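Akance Help – Community Questions
Planning and Control – Two-arm cells

Both arms stop when the grippers come close together over shared objects

Asked by Kyung-hwa Jin
Posted 6/21/19
Status: Answered

Our department operates a two-arm cell for tabletop handling work. The arms are driven through the Akance planner, release as supplied, with the Nistar perception node providing object poses from a fixed camera. The task under development is the sorting of mugs and coasters: mugs are to be picked up and placed on a tray, and coasters are to be gathered afterward. Each arm has its own planning group. A third group, named "both", exists in the configuration but has not been used for execution so far.

The individual arms perform as expected when their targets are well apart. The difficulty arises when the two arms are assigned objects in the same cluster. Each planner returns a valid path, both paths begin to execute, and the supervisor then halts both arms with the following message:

SUP_HALT inter-arm clearance below limit (40 mm), group left_arm, group right_arm

The halt occurs before either gripper closes. After the halt, neither group will accept a new goal, and the reason given is that the start state is in collision. We are then obliged to jog one arm away by hand from the pendant screen before work can continue.

The layout of the cell is shown in the picture that follows. The mug with the green interior is the target of the left arm, and a coaster is the target of the right.

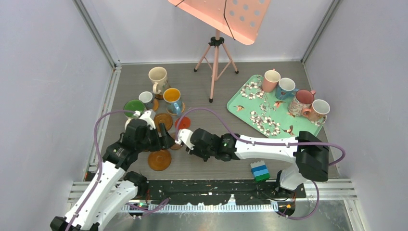 Both grippers at the mug and coaster cluster, with the tray at right.

The following steps have been taken without success:

The clearance limit was lowered from 40 mm to 8 mm. The halt became less frequent, but on one run the fingers touched, and the original value was restored.

The replanning rate was increased. This had no visible effect on the halts, although the planner log became considerably longer.

The perception node was restarted between attempts. Object poses were stable, with the exception of a coaster resting at an angle, for which the node alternates between two orientations.

I would appreciate guidance on two points. First, is it possible for each planner to take the intended path of the other arm into account, and not only its present position? Second, is there an approved way of recovering from the "start state in collision" condition without manual jogging? Our operating procedure requires that a manual jog be recorded as an intervention, and we have accumulated a large number of these.

Answer 1
Posted by user drilach_ops

We had the same message on our installation. Please set the speed scale of both arms to a low value and try again. In our case the halts were reduced to an acceptable level. It may also be advisable to move the tray and the other items out of the area, as fewer objects will make planning easier.

Comment from Kyung-hwa Jin:
Thank you. Reducing the speed delays the halt but does not prevent it. The objects are required to remain where they are, as the layout is part of our test procedure.

Comment from drilach_ops:
Understood. I have no further suggestion.

Answer 2 – Accepted
Posted by Ha-rang Hwang

The behavior described is consistent with how separate planning groups are handled. When left_arm is given a goal, the planner treats the right arm as a fixed obstacle in the position it holds at that moment. The same applies in the other direction. Both paths are therefore valid when computed and may still conflict during execution. Raising the replanning rate does not address this, because each new plan relies on the same assumption.

Two remedies are available.

Option A is to plan with the combined group. Send both goals to "both" and allow the planner to search for a single coordinated motion. This is the correct method where the two arms must truly move at the same time. Planning time will increase. On our own cell the median was 638 ms for the combined group, with a worst case of 1199 ms, and these values were acceptable to us. If the planner reports a timeout, please check the time budget in the group settings before concluding that no path exists.

Option B is to reserve the shared region. Define a box around the mug cluster and require each arm to hold a lock before its gripper enters. The second arm waits at a staging pose outside the box until the lock is released. The relevant entries are as follows:

shared_zone: cluster
zone_policy: exclusive
release_on: gripper_exit
wait_pose: staging

For sorting work of the kind shown, I would recommend Option B. Picking up a mug and picking up a coaster are independent actions, and little is gained by having both grippers in the cluster together. Option A may be kept for handovers. Please ensure that the box includes the approach path above the objects as well as the objects themselves. If it ends at the rims of the mugs, the arms can still meet directly above them.

With regard to recovery, the start state is rejected because the planner applies the same 40 mm limit as the supervisor. The setting named start_state_tolerance permits a plan to begin inside the limit provided that the distance between the arms increases along the path. Set it for one group only. If it is set for both, the two arms may retreat at once and the original conflict can recur. The supervisor limit itself should be left unchanged.

The alternating pose of the tilted coaster is a separate matter. A disc gives the estimator very little to hold on to – rotation about its own axis should be ignored entirely, and the symmetry flag in the object model serves this purpose. If the flips persist once the flag is set, please open a new question under Perception and attach the pose log.

Comment from Kyung-hwa Jin:
Option B has been applied, together with the start state setting on left_arm. The sorting sequence now runs to the end without a halt. One further question: if the arm holding the lock fails to grasp and retries, does it retain the lock?

Comment from Ha-rang Hwang:
Yes, as long as the gripper remains inside the box. If your retry routine withdraws to a viewing pose outside it, the lock is released and the other arm may enter first. Setting release_on to task_end will prevent this.

Answer 3
Posted by user ristic_lab

In addition to the accepted answer, users of the Ristić bridge should note that zone locks are not passed through the bridge by default. The option forward_zones must be enabled on both sides. Without it, each arm will report that it holds the lock.

Related questions
Staging pose is unreachable after the zone box is enlarged
Combined group ignores joint limits set for a single arm
Supervisor halt is not cleared after restart of the Nistar node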